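Lists > Latorness > floor-care > Thread

Prev Next Index Reply

Re: residue after extraction cleaning

Hendrik Prins wrote:
> We get gray streaks 2 days after each clean. Dilution is
> 8 ml per 1,000 ml. Is the detergent too strong?

The dilution is within range. Check the rinse pass first — residue left in the pile picks up soil again and shows as streaks along the traffic lanes.
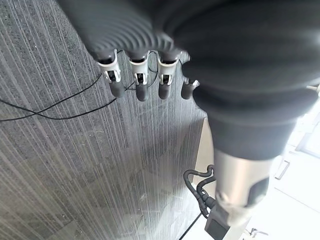

Striped gray carpet.

At Citside we run one detergent pass and two plain water passes, then a dry vacuum stroke with the pump off. Room 969 has had no streaks on that schedule since April. Test a small area before changing the mix.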